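Electric steamer pot

3 min read
182 shares · 10 comments

An electric steamer pot is a countertop appliance that cooks food in steam from water boiled in its own heated base. It is used mainly for buns, dumplings, fish and vegetables, and for reheating cooked rice.

Construction

The base holds the water and the heating element. A basket sits over it, usually of stainless steel, and carries a perforated rack that keeps food clear of the water. The lid is often glass, with a knob that stays cool enough to lift with a dry cloth. Larger models take two baskets, one above the other.

Use with buns

Filled buns expand during cooking and are set apart on the rack - about 3 cm is usual for small ones. Squares of paper prevent sticking. After cooking, the buns are moved to a plate, as they turn soggy underneath if left over standing water. 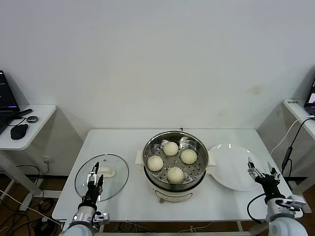 Why do steamed buns sometimes collapse when the lid comes off?
A sudden drop in temperature is the usual cause. Leaving the lid slightly open for two minutes after the heat is switched off reduces it.

Care

Scale in the base is removed with diluted vinegar. The rack is washed by hand and dried before storage.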